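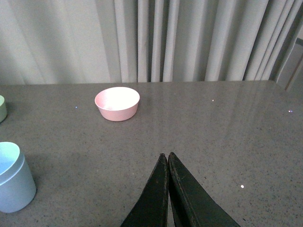 Ridance to open second tenancy setup service in Bruletow

MEDIA RELEASE
Thu 5 March
For immediate release

Housing support organisation Ridance will open a tenancy setup service in Bruletow in July, extending a program that has run from its Stunbridge office for the past two financial years.

The service helps people in the first weeks of a new rental. Staff help tenants connect utilities, complete the condition report, arrange bond paperwork and get hold of the household goods they need to cook, wash and sleep in the place from the first night.

In its last full year the Stunbridge office supported 569 households. Of those, 93 lived in Bruletow or on the properties north of it, and had to travel to Stunbridge or wait for a worker to drive out.

"We were sending someone up the highway most days of the week," said Wanda Kwiatkowski, general manager of Ridance. "That person spent a good part of the day in the car. Having an office there means the time goes to the tenants."

The new office will be in the former shopfront beside the Bruletow post office. The lease has been signed and minor works will begin after Easter, including a ramp at the front entrance, an accessible toilet and a private interview room. A small loading area at the rear will be used for the collection of household goods.

What the service covers

Tenants can be referred to the service or can ask for help themselves. There is no charge. A worker will usually meet the tenant before the lease starts, go through the agreement with them and set out what has to be done and by when.

Help available includes:

Reading and explaining a lease, including break fees and notice periods
Completing and returning the entry condition report
Bond and rent assistance applications
Connecting electricity, gas and internet
Changing address with government agencies, schools and health services
Household goods for tenants who are starting with little or nothing
A follow-up visit or phone call in the first month

Ridance said the condition report was the part of the process most often missed. Tenants who do not return the report on time may find it hard to dispute a claim on their bond when they leave. Workers will go through the property with the tenant room by room where this is wanted, and will keep a copy of the completed report on file.

Interpreters can be booked at no cost. Tenants who need one are asked to say so when making the appointment so that the right language can be arranged.
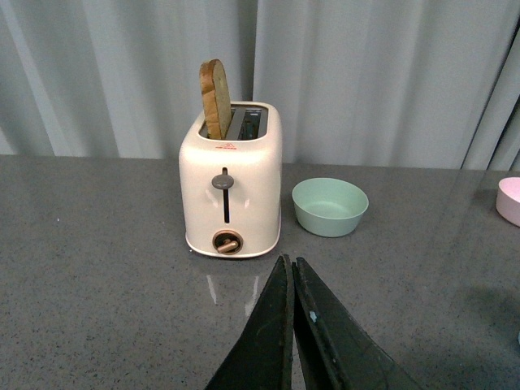
Household goods

The household goods part of the program supplies basic items for the kitchen, bathroom and bedroom. Tenants choose what they need from a list and leave off anything they already own. Typical kitchen requests are crockery, cups, a saucepan, a chopping board, a kettle and a toaster.

Goods are a mix of new and second-hand. All second-hand electrical items are tested and tagged by a licensed contractor before they are given out. Ridance does not supply second-hand mattresses, pillows, electric blankets or child car restraints.

The organisation budgets $80 a household for kitchen goods. Tenants do not need to repay this amount or return the items at the end of the tenancy.

Storage and packing for both offices will be handled by Olszewski, the family-owned removals and storage business based in Stunbridge. Under the new agreement Olszewski will set aside part of its warehouse for the program and run a weekly delivery to Bruletow. Larger items such as beds, fridges and washing machines will be taken straight to the tenant's address. Smaller orders can be picked up from the loading area behind the new office.

Junhao Jia, who coordinates the household goods program, said orders had changed since the service began.

"At the start we packed the same box for everyone, and we found people were getting things they already had," he said. "A single man moving out of a caravan has different needs from a family with a baby. Now we ask first. It takes one phone call and we waste a lot less."
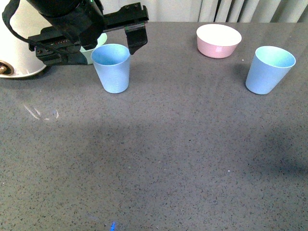 Mr Jia said the most requested kitchen items were the cheapest ones. Bowls, mugs, tea towels and sharp knives ran out well before larger goods did, and the program bought these new in bulk when donations were short. Appliances were easier to source, although microwaves in good working order did not stay on the shelf for long.

Orders placed by midday on a Tuesday will be ready for the next delivery run. Urgent orders, including those for people leaving hospital or unsafe housing, will be filled as soon as stock allows and will not have to wait for the weekly truck.

Staffing and hours

Ridance will employ two tenancy workers and a part-time office coordinator in Bruletow. The positions will be advertised next month. Applicants do not need a degree, but will need a current driver licence, a working with children check and some experience in housing, community services or property management. Training will take place in Stunbridge before the office opens.

The Bruletow office will open on weekdays from 9 am to 4.30 pm. Home visits can be made outside those hours by appointment. Tenants living out of town can choose a phone or video appointment if they prefer.

The Stunbridge office will keep its current hours and staff. Tenants in Bruletow who are already working with someone in Stunbridge can stay with that worker or move to the new office when it opens. Ridance will write to each of them in the coming weeks and no one will need to fill in their forms again.

Rental workshops

The Bruletow office will also host free workshops for renters, run in the evening so that people who work during the day can attend. The first series will cover applying for a property, inspections, repairs, rent increases and moving out. Each workshop will be limited to 20 people and bookings will be essential.

Ms Kwiatkowski said the workshops had been well used in Stunbridge by people who did not otherwise need the service.

"We get students, we get retired couples who have sold up and are renting for the first time in decades, and we get landlords now and then," she said. "They mostly want to know who pays for what when something breaks."

Workshop notes will be available in print and in large type from both offices.
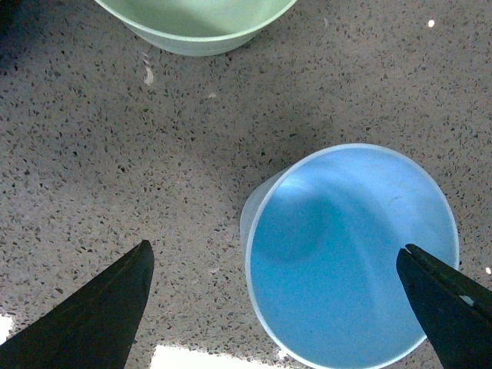
Photo: Ridance

Donating goods

Ridance is asking Bruletow residents to hold on to donations until the new office opens, as there is no storage in town before then. Residents who are able to travel can bring goods to the Olszewski warehouse in Stunbridge on any weekday before 3 pm.

Items should be clean, complete and ready to use. The program is looking for:

Plates, bowls, cups and cutlery, including odd pieces
Saucepans and frying pans with sound handles
Kettles, toasters and microwaves in working order
Single and queen sheet sets
Bath towels
Brooms, mops, buckets and laundry baskets
Clothes airers and ironing boards

The program cannot accept clothing, books, toys, large wall units, glass-topped tables or anything with a frayed cord. Donors with a fridge or washing machine to give away should phone first so that a pick-up can be arranged.

Local businesses that replace furniture or kitchen goods in quantity, such as motels and holiday units, are encouraged to contact Mr Jia directly.

Referrals

Real estate agents, schools, health services and community organisations in the Bruletow district can make referrals from the opening day. The referral form is one page and can be emailed or dropped in at the office. Until then, referrals for Bruletow tenants should continue to go to Stunbridge.

An information session for agents and referring organisations will be held at the Bruletow office shortly before it opens. Invitations will be sent by email, and anyone not on the mailing list can ask to be added.

About Ridance

Ridance is a not-for-profit housing support organisation based in Stunbridge. It provides tenancy setup, renter education and referral services to people in private and community rentals. Ridance does not own or manage rental property.

Media enquiries

Interviews with Wanda Kwiatkowski and Junhao Jia can be arranged through the Ridance office in Stunbridge during business hours.

ENDS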